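Home | About | Boxes & trays | Repairs | Visit | Contact

About Dama

We're a small shop and workroom in Ellside, and what we do is jewellery boxes. New ones, old ones, ones that have been in the loft since somebody's gran moved house. We sell them, reline them, sort out the hinges and put them back in order. Trays too, the flat sort for a dresser or a shop counter.

Hermenegildo Varela started Dama in April, in the back half of a unit on Gallton Road, with 2 benches and a lot of borrowed clamps. We've got the whole unit now. Still short of shelves.

Most people come in with a box that won't shut. Nine times out of ten it's the lining, somebody has glued a new bit over the old bit and the lid has nowhere to go. We take it all back, clean up, start again. Small boxes are usually a week. Big ones with drawers, longer - please ask before you promise it to anyone for a birthday.

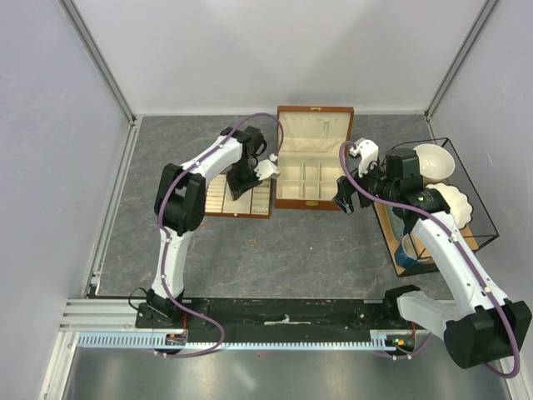

The other half of the work is laying things out. Rings in one place, chains somewhere they can't knot, earrings kept in pairs. Bring what you own, or just a list, and we'll work out what size of box you need before you spend anything. People nearly always go too big. Two trays and a modest box will do most households.

Our own range is called Vídalín. Plain lids, no mirrors unless you ask for one. We made 73 last year and kept the seconds, which are on the bottom shelf by the door at a lower price. There is nothing wrong with them that you'd notice from across a room.

Repairs book is up to nearly 200 entries and Hermenegildo still writes it by hand, so if you ring for an update have your ticket number ready. It's on the pink slip. If you've lost the slip tell us your surname and what colour the lining was.

We don't do watches, valuations or anything with a musical movment. Sorry. Please take your jewellery out before you leave a box with us, all of it, and check under the lining aswell.

Parking is round the back, ring the bell if the shutter's half down - we're in.

Dama, Unit 342, Gallton Road, Ellside | Contact us | © Dama | Back to top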